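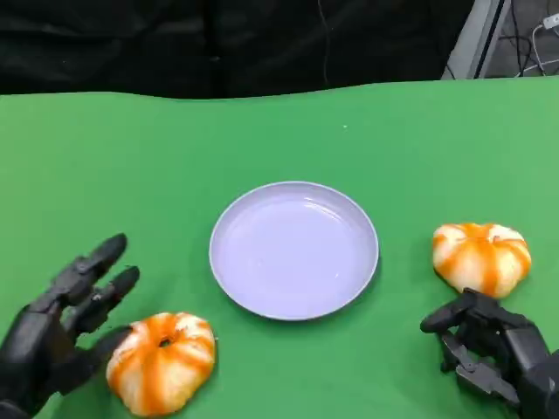

Attachment 1: plate and both pumpkins on the green cover, Millosside table.

Ticket 854
Site: Millosside
Opened: 10 January 2018
Category: Tabletop / linen
Status: Open, awaiting supplier

Reported issue
Green table cover won't lie straight along the back. Supplier (Temeo) says the cover is fine and the ornaments are dragging it. I have my doubts.

Entry 1
Read Temeo's reply twice. They want us to believe that two small decorative pumpkins and one plate can pull a cover out of line. The far edge is wavy in the attachment, and neither pumpkin is anywhere near it. One is down at the front left, the other is to the right of the plate.

Entry 2
Tried their fix anyway. Took everything off, smoothed the cover from the centre out, left it for 16 hours, put everything back. Edge still wandered. Temeo's help page calls this "natural settling". Not sure what is natural about it.

Entry 3
Irgate suggested ironing on low with a damp tea towel. Did one half only so there was something to compare. The ironed half looked better for the rest of the afternoon and by next morning I couldn't pick which half it was. Irgate has marked their side as resolved. Please reopen it.

Entry 4
Second complaint on this ticket, from Strand: the pale lavender plate "reads as white" and should be swapped for a grey one. Declined for now. Against that green it looks lavender enough to me, and the orange stripes on the pumpkins are doing most of the colour work as it is. If Strand wants grey they can send a grey one.

Entry 5
There's a light speck on the cover behind the plate, a bit to the right. Could be a crumb. Temeo has asked whether it's a fault in the dye. Brush it off before anyone writes to them about dye again.

Entry 6
Measured the spare cover from the August order. It is 42 mm wider at one end than the other. Haven't measured the one on the table yet, but I know what I'd bet.

Next steps
Measure the cover in use, both ends.
Ask Temeo for a replacement, not the $50 credit.
Leave the pumpkins where they are.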